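Thread on round dining tables and why the catalog seat counts don't match what happens when people sit down. I've had to specify a lot of these. Mostly geometry, some complaining.

💬 31 🔁 200 ♥ 2769

Start with size. A 1200 mm round top has a circumference of 3770 mm. The usual planning allowance is 600 mm of edge per diner, so the division gives a little over six. The catalog then prints "seats 6" and everyone goes home.

💬 2 🔁 14 ♥ 96

Compare it with a square of the same width. The square has 4800 mm of edge. The circle has 79 percent of that, and also 79 percent of the area. People expect one of those numbers to be better than the other. It's pi over four both times.

💬 5 🔁 22 ♥ 141

The edge allowance is measured at the rim, and the rim is the widest part of each person's share. Plates sit inboard. Put a 270 mm dinner plate with its center 160 mm in from the rim and you are on a circle of radius 440.

With six diners, neighboring plate centers on that circle are 440 mm apart. Subtract one plate and you have 170 mm between plates for forks, knives, glasses and elbows.

💬 3 🔁 9 ♥ 88

At five diners the same gap is about 247 mm. That is a comfortable setting. I write five on my own schedules for a 1200 top and put six in parentheses.

💬 8 🔁 11 ♥ 102

Chairs next. A chair pushed 200 mm under a 1200 top has its front edge on a line 400 mm from the center. Six of those lines make a hexagon with a side of 462 mm. A chair 450 mm wide at the front clears its neighbors by 12 mm.

A 480 mm chair does not fit at all. It will stop short, and the chairs will stand out into the walkway by however much you didn't plan for.

💬 6 🔁 19 ♥ 120

So before ordering, measure the chair at the front of the seat. Spec sheets give overall width, which on an armchair is the arms and on a side chair may be the back. The Hubáček side chair is listed at its back width and is wider in front. I found that out after delivery.

💬 4 🔁 7 ♥ 79
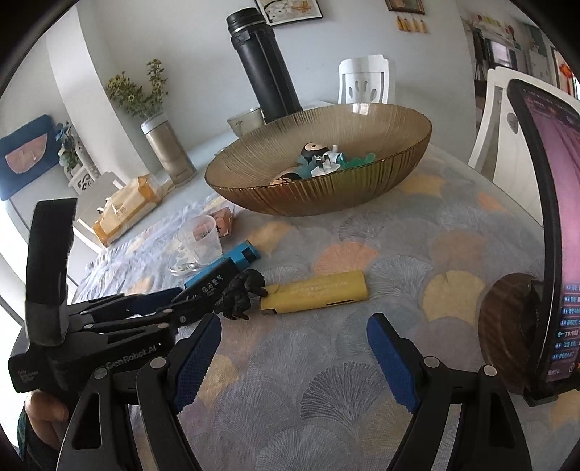
Round dining table.

💬 1 🔁 3 ♥ 44

Bases. Four legs at the rim are stable and take away leg positions. If the leg count and the diner count don't divide evenly, somebody straddles a leg. Four legs and four diners is fine. Four legs and five diners is a negotiation.

💬 7 🔁 16 ♥ 133

A pedestal solves the leg problem and introduces a tipping problem. What matters is the line between two adjacent feet, since the top goes over that line and not over the foot.

Four feet on a 350 mm radius put that line 247 mm from center. Three feet on the same radius put it at 175 mm.

💬 9 🔁 25 ♥ 158

Take a table with a total mass of 38 kg and the same 1200 top. On four feet, the rim overhangs the tipping line by 353 mm and it takes a bit under 27 kg pressing straight down at the worst point to lift the far side. On three feet the overhang is 425 mm and it takes a bit under 16 kg.

An adult standing up with both hands on the rim can exceed either figure.

💬 12 🔁 38 ♥ 204

Three feet never rock on an uneven floor. This is the argument always made for them, and it is correct. It does not mean the table is stable. Rocking and tipping are separate tests.

💬 3 🔁 12 ♥ 97

For four feet on a bad floor, fit adjustable glides and set them with the table in its final position. Mark the floor or mark the glides. If the table gets rotated for cleaning, the adjustment is lost.

💬 2 🔁 6 ♥ 61

Trotetti sells its pedestal in two foot radii under the same model name. The difference is one letter at the end of the order code. Ask for the drawing. The smaller one looks better in photographs and I would not put a top this size on it.

💬 10 🔁 17 ♥ 115

Clearance around the table. I use 900 mm from rim to wall where people have to pass behind a seated diner, and 750 where they don't. For a 1200 top with passage on every side that is a 3000 mm square room. The corners of the room stay empty, and that is where the side cabinet goes.

💬 4 🔁 13 ♥ 108

Light. One pendant over the center is the standard answer and works up to this size. I hang the bottom of the shade 700 mm above the top. The Idus wide shade is fine at that height. The narrow one gives a bright circle in the middle and leaves the plates in the dim part.

Fix the pendant after the table is in place. Ceiling boxes are usually centered on the room, and the table usually isn't once the cabinet arrives.

💬 6 🔁 10 ♥ 92

Software note. The Ondix planner places chairs around a round table by even spacing at the rim and does not check for collisions under the top. It will draw ten chairs at a 1200 table without a warning. Check the inner polygon by hand: side = 2 × r × tan(180/n), with r measured to the front of the seat.

💬 15 🔁 41 ♥ 187

Correction to a post of mine from October: I gave the formula above with sine. Sine gives the spacing between points on a circle, which is right for plates. Chair fronts are straight edges, so it's tangent. The old table of values was low for every row.

💬 5 🔁 8 ♥ 73

Oval and extending round tops need their own thread. The leaf changes the foot geometry on one axis only, and most makers don't publish the figures for the open position.

March 2018

💬 11 🔁 9 ♥ 84

Recent threads
Counter overhang and stool spacing
Why drawer depths on drawings are wrong
Bench seating: what happens to the middle person
Door swings and the chair behind them
Glides, felt pads and hard floors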